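Cleaning Out an Older Desktop Before You Sell It

A used tower sells faster when it is clean and the drive is wiped. Set aside 2 hours, more if the fans have never been touched. You need a can of compressed air, a soft brush, isopropyl alcohol, paper towels and a Phillips screwdriver.

Step 1. Back up and wipe

Copy your files to an external drive and open a few of them on another machine to check. Sign out of any software tied to your account. Then run the reset option in your operating system and choose the full erase -- the quick one leaves files behind.

Step 2. Open the case

Shut down, unplug the power cord and hold the power button for 5 seconds. Lay the tower on its side and take off the side panel. Put the screws in a cup.

Touch bare metal on the case before you reach in. If you are selling the processor separately, lift it out now and leave the lever up until you have something to put in the socket. Don't brush or blow into an open socket. 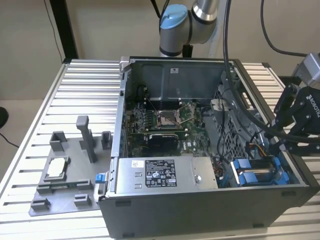 Step 3. Remove the dust

Hold each fan still with a finger and use short bursts of air. Work from the top down. Use the dry brush on heatsinks and vents, and keep alcohol for the outside of the case.

Step 4. Write the listing

Give the memory size, the drive size and any faults. Say plainly if a part is missing. Look at what similar towers sold for, not what people are asking. Mine went for $29 less than I wanted, but it was gone the same day.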